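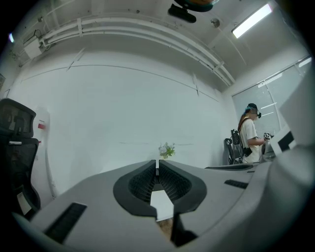
## Finger pad day, a thread

**1/** Tuesday 8/14/18 and I've finally got a morning to do the pads on our hand-held grippers, so come along if you like that sort of thing (I do, clearly). We run them as pairs at Mirnden, and they get looked after as pairs too.

**2/** Start with the pads. Ours are dark grey with a fine texture, and the texture is what goes first. Run a fingernail across it — if it glides, the pad's done. I swap at 500 hours now. I used to push it to 900 and spent a miserable February chasing dropped parts.

**3/** Warm soapy water, soft toothbrush, let them dry properly. No solvent please! Hawi Dinsa talked me out of it years ago and I'm still grateful.

**4/** Next, the marker cubes. They have to sit dead square on the body, because all our tracking hangs off them. Push gently on a corner, and if there's any give at all, take the cube off and reseat it before you go anywhere near the software.

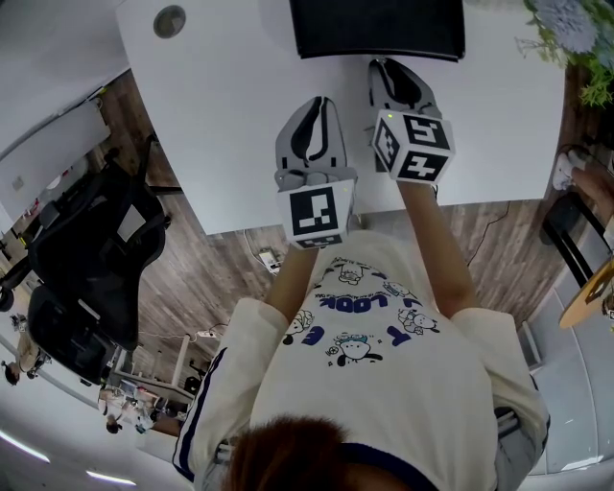 **5/** Then I stand at the table with one in each hand, arms out, and close them slowly, left then right, feeling for any catch in the travel. It's my favourite bit of the whole job, a bit like tuning a guitar with a mate.

**6/** Last is the tracking check in Mindivex. I want 94 or better on both sides. Anything down near 80 and I go straight back to post 4, usually muttering.

**7/** The Pustov spares should be here by the weekend, so I'll do the second pair then and tell you whether their pads fit without trimming. The last lot didn't, and my good scalpel has never recovered its colour.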